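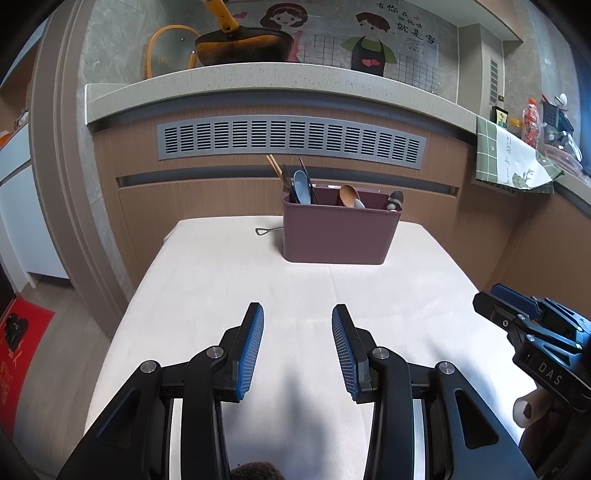 Two grippers over the white tablecloth

Home Forums Indie Results Tape Trading Log in

4 min read

Felis Wrestling: did they end the Rácz title run too soon?

backrow_darrell
Feb 7, 2018
Watched the Skisalstead show last night and I'm still not sold on the title change. Imre Rácz had that belt for 21 defenses. He beat everyone they put in front of him, including two guys brought in from outside, and then he loses to Nipon Saengthong after a missed knee drop and a rollup. The match went 27 minutes and the finish took two seconds. If you're going to end a run like that, he should lose to a finisher in the middle of the ring.

Saengthong is good. I just think he needed a bigger win than that.

kneebar77
I disagree. The rollup was set up back in August when he almost got Rácz with the same thing in the tag match. Rácz kicked out at the last moment and then complained about it in every promo for a month. They paid it off. Also it leaves room for a rematch where Rácz can say he was never really beaten.

backrow_darrell
I remember the tag match. I doubt most of the people in the building did.

kneebar77
The people around me did. They were counting along before the ref got down.

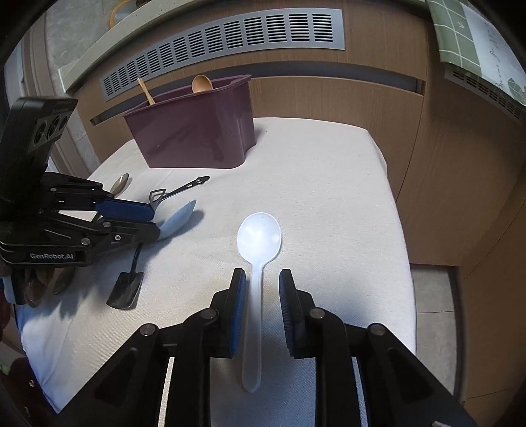

Anyway, my bigger complaint is the undercard. Sinan Aksoy had six minutes against a guy who was clearly hurt, and then we got a contract signing that ran longer than his match. Aksoy is the best worker they have under Rácz and he's been opening shows since the fall.

mat_return
Was the other guy hurt before the match or during? From where I sat it looked like he came up limping after the first suplex.

kneebar77
Before, I think. He had his knee taped and Aksoy stayed off it the whole time. Usually he goes right after a leg.

pavance_fan
I go to Pavance shows more than Felis so take this for what it's worth. Felis has one problem, and it's that the shows are too long. Nine matches plus talking. By the time the main event started the crowd had been sitting there almost four hours. People near me left before the bell. Cut two matches and give Aksoy the time.

mat_return
Pavance runs five matches and charges more for the ticket.

pavance_fan
Yes, and I'm home by ten.

backrow_darrell
Does anyone know the real attendance? The ring announcer said 3039 and there is no way. The upper section was curtained off.

oldringbell
That number is tickets given out, comps included. They did the same thing last year. I worked the merch table for a while and nobody in the company took the announced figure seriously.

On the title change, I'm with kneebar77. I also think people are forgetting the other champion. Chanida Thongsuk has had the women's title longer than Rácz had his and her match was better than the main event. The last stretch with the two of them trading forearms on the apron was the loudest the place got all night. Put her on last next time.

backrow_darrell
No argument there. She should have closed.

kneebar77
I liked her match but I wouldn't have put it on after a title change. You'd kill one or the other.

mat_return
What about the rematch? I heard Felis wants to do it with a 60 minute time limit.

oldringbell
Heard the same. Charoen Boonchu said on the Rojanasak podcast that it would be an iron man match, most falls wins. He books the show, so I'd believe him, but he also told everyone there would be a cage last spring and there was no cage.

backrow_darrell
An hour with those two is a lot. Rácz can do it. I have not seen Saengthong go past half an hour.

kneebar77
Then you'll find out. I already bought mine, second row on the hard camera side.

pavance_fan
An hour main event on top of nine matches. Bring a sandwich.

mat_return
Are they still selling the balcony seats or is that curtained off again?

oldringbell
Curtained off. Floor and lower sides only.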